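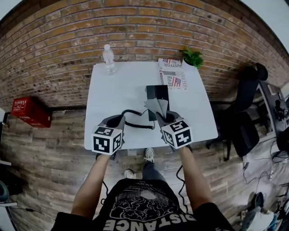
A table by the wall with a water bottle, a folded newspaper and a potted plant.

Isaksson holds on to win windy Welten triathlon

Vilgot Isaksson won the men's race at the Welten middle distance triathlon after a long run duel with Laurențiu Radu, who finished 12 seconds behind. Ottar Wikström took third place. Miyuki Onishi won the women's race with a lead she had held since the second lap of the bike course.

The start was moved back to 8.30 am because of fog over the lake. By the time the first group went into the water it had cleared, but the wind had picked up and the far buoy was hard to sight. Several swimmers went wide on the first lap. Radu kept the straighter line and came out of the water first, with Wikström on his feet and Isaksson 30 seconds back in the second group.

The bike course was three laps on the road to Trinero and back, with a headwind on the outward leg. Isaksson closed the gap before the first turn and the three leaders rode the rest of the way within sight of each other. Wikström dropped his chain on the last climb and lost contact. He got going again without help but came into T2 on his own.

Isaksson and Radu started the run together and stayed that way through the first two laps along the canal. Radu tried to get away twice on the footbridge. Isaksson answered both times, then made his own move after the last aid station and had a small gap by the time they reached the park.

"I didn't look round until the blue carpet," Isaksson said. "Laurențiu is quicker than me over the last kilometre, so I had to go before that."

Radu said he had no complaints. "I went too early on the bridge and paid for it."

In the women's race Onishi was fourth out of the water. She moved up on the first bike lap and rode clear on the second – much of it into the wind and with no one to chase. She ran steadily from there and was never caught. It was her first win at this distance, having finished second here last year.

The club relay went to Kaczmarczyk, whose runner Alvar Lindqvist came from third place on the final leg. Gasitness were second after leading at both changeovers. There were 200 starters across all the races, and the juniors raced over the short course in the afternoon, when the wind had dropped a little.

The winners of the men's and women's races each receive 3,000 euros. Results are up on the board at the sports hall, and timing queries should go to the race office. Transition bags left behind can be picked up from the same desk until 6 pm.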